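Stripping Down an Old Desktop Tower for Parts

My cousin Ieva Ots handed me a tower in March and said I could keep whatever was worth keeping. I've taken apart plenty since then, and these are my steps for getting the good bits out without bending anything.

1. Unplug and open it up

Pull the power cord, press the power button a few times, then lay the case flat on its side and take the side panel off. I like to work with the board facing up at me. Take a phone picture of the cabling now, even if you're sure you'll remember it!

2. Drive and memory first

Look for colored plastic tabs. On a lot of office machines they mark whatever comes out by hand, so try those before you go digging for a screwdriver. Slide the drive out, rails and all, and unplug its SATA cable by the connector (never tug on the wire). For memory, push down the clips at the ends of the slot and lift the stick by its edges.

My parts go straight into a tray to the left of the case: hard drive standing up at the back, processor in its own square recess, RAM lying in the long slot below it.

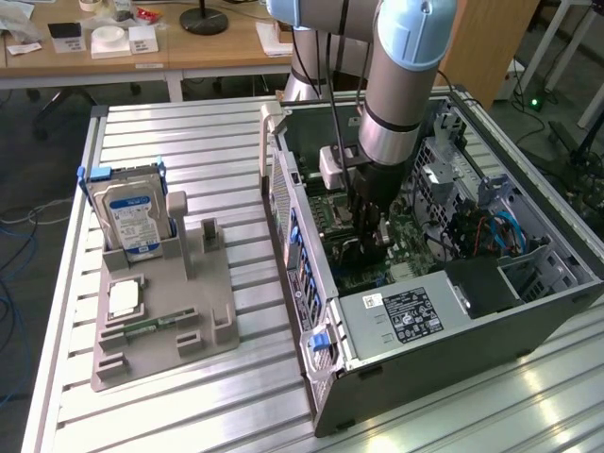 3. The processor

Take off the cooler with a gentle twist, then lift the little lever by the socket all the way up. The chip should come straight up with no force at all. If it doesn't, stop and check the lever. Wipe off the old paste with a bit of rubbing alcohol.

4. Bag and label

Anti-static bags, one part each, with the size on the label. Mine just says "500 GB, tested" and goes in the drawer. Leave the power supply closed, please. I swap those whole or not at all.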